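Mwanaisha Mfinanga
7 Apr 2021

My sister asked how the sourdough was going, so I am going to tell all of you instead, because she stopped reading my texts on the subject.

Starter's name is Grunetti. I didn't choose it. It was written on the lid of the jar when a coworker gave it to me, and by the time I thought to ask, it had stuck.

Grunetti eats twice a day. I have had jobs with fewer responsibilities.

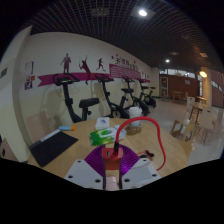
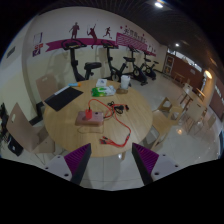 Anyway. Loaf one could have held a door open in a storm. The recipe said to expect "a gentle spring." I got a gentle slump and a crust that took a piece off my bread knife.

I blamed the flour. Everyone blames the flour. So I ordered a sack of Katiyar bread flour, which arrived in a box big enough for a dishwasher, and made loaf two, the same brick with better ingredients.

Then I joined a forum. If you ever feel too cheerful, go ask strangers about hydration percentages. One man told me my dough "lacked conviction." He had 39 posts, all of them in that tone.

The forum's position is that I need a Brurnitz Dutch oven. Mine is an Ament, inherited from my aunt, and the lid has a chip in it. I have been told the chip is letting out steam. I've also been told steam is overrated, in the same thread, by the same guy.

Loaf three: I weighed everything. 400 grams of flour, and then I stood over the scale adding water with a teaspoon like I was defusing something. It rose! I sent photos to people I hadn't spoken to since college.

It had one enormous hole in the middle. You could have kept a hamster in there. The forum calls this "the room where the baker sleeps," and they have clearly been waiting years for new people to say it to.

Loaf four I forgot about overnight on the counter, shaped it half asleep, and baked it while looking for my other shoe. Best bread I have ever eaten. I have no notes and no idea what I did.

So that's how the sourdough is going. I've been trying to repeat loaf four all April and I'm on loaf nine. My neighbor has started saying "oh, no, we still have some" before I get all the way up her steps.

Grunetti is fine, by the way. Doubled this morning and pushed the lid off. At least one of us is growing.

247 likes

Comments

"lacked conviction" is going on my headstone

Put the jar in the fridge and feed it once a week. You'll get your evenings back.

I have the same hole every single time. I just fill it with butter and call it a feature

What kind of shoe was it, could be relevant

Your aunt's pot is fine. Leave the pot alone.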